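3.2 Objects and table layout

The fruit trials used mandarins bought loose from Wakport, a grocer near the lab. We chose them over oranges for their size and because the peel gives slightly under light pressure. Fruit with split or soft skin was set aside before weighing. In total, 542 placements were recorded with 122 mandarins, and no fruit was used for more than 8 placements.

Each layout paired one mandarin with one plate. The plates came from the Gimik set already used in Section 3.1, and the colour was changed between blocks. Starting positions for the fruit were drawn from the Bornent list, leaving out any that fell too close to the table edge.
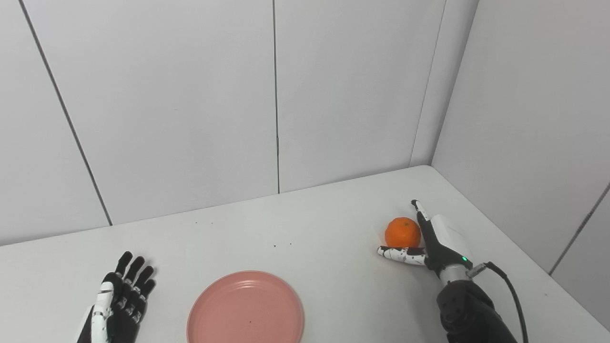

Page last modified: October, 14:20

Figure 4. Mandarin and pink plate on the white tabletop, with the fruit set back and to the right of the plate.

The white table and white wall panels were kept the same for all blocks. Against this background the orange peel was easy to pick out, and so was the rim of the pink plate. Paler plates were harder to label, and the outlines of about 196 of them had to be redrawn by hand.

A placement was counted as complete when the mandarin lay fully inside the rim and had stopped rolling. Mandarins are flatter at the stem and base than at the sides, so we also noted which way up each one came to rest. Fruit resting on its side was marked separately and is treated in Section 4.1.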